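Simulation technician, Munia cell (fixed term to November)

Mornenar needs someone to set up and look after the simulated cell for Munia, our wheeled two-armed robot. You would keep the arm and gripper models in step with the workshop machine, reset rooms between runs and repair joint limits when they drift. 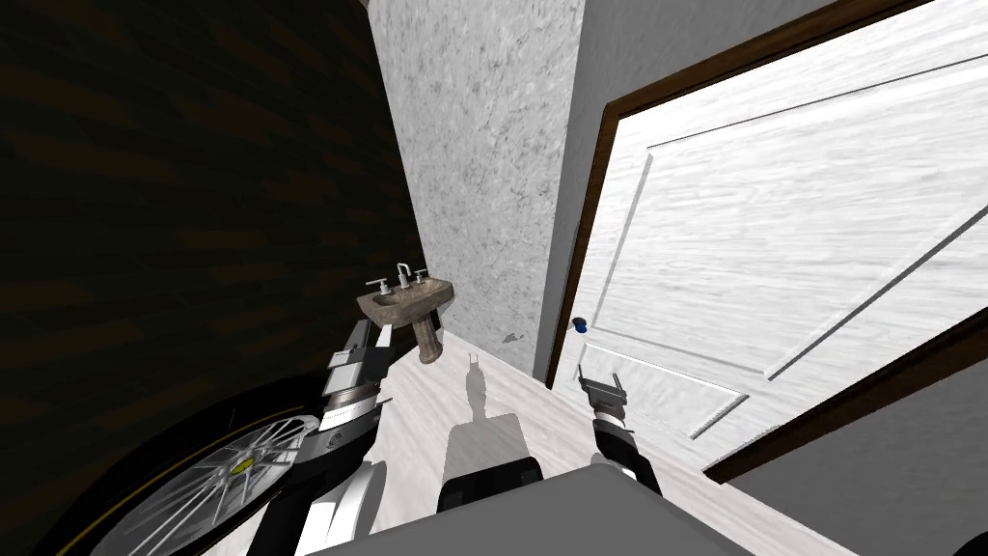 The post is 28 hours a week, split between Triltero and home. You should have looked after a robot arm before, real or simulated. Six months is plenty.

Write to Heidrun Rainer by 17 August 2026, quoting job 152.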